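Fold on the Seat, Store in the Drawer

Most advice on folding laundry assumes a table. I think a flat upholstered seat does the job better for small garments, and I have folded on one for four years.

A hard, smooth top lets light fabric slide. Each time an edge is pulled straight, the opposite edge moves with it. A woven seat cover has enough friction to hold the lower layer still while the upper one is turned.

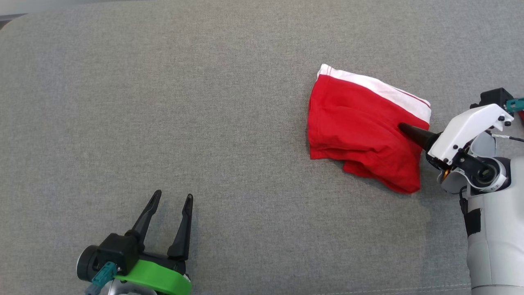
Elastic is the main source of error in folding. A waistband contracts at its own rate and pulls the cloth below it into wrinkles, so the band should be set straight before anything else is touched. Contrast helps. On red cloth with a white waistband, laid on light gray fabric, the band reads as a line and any slant in it is obvious. Black on charcoal gives no such line.

Giorgia Parisi objects that a cushion gives under the hand and spoils a crease. For dress shirts I agree with her. Underwear and shorts do not need a crease, only a size that fits the drawer.

The remaining requirement is a clear surface. Throws and pillows come off first, and finished stacks go elsewhere. The stitching near the front of the seat is a practical limit, and I keep garments behind it. 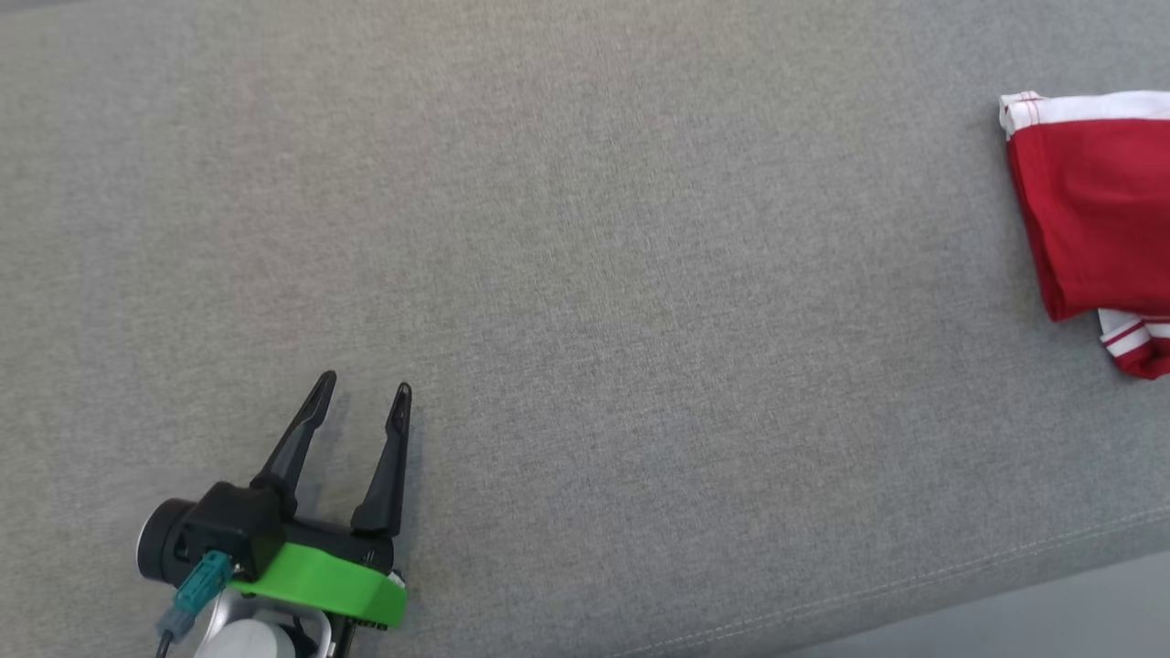

What the Drawer Requires

My drawer is 327 mm wide inside. Three folded stacks fit side by side at 100 mm each, with a little clearance. A fourth stack jams the runners.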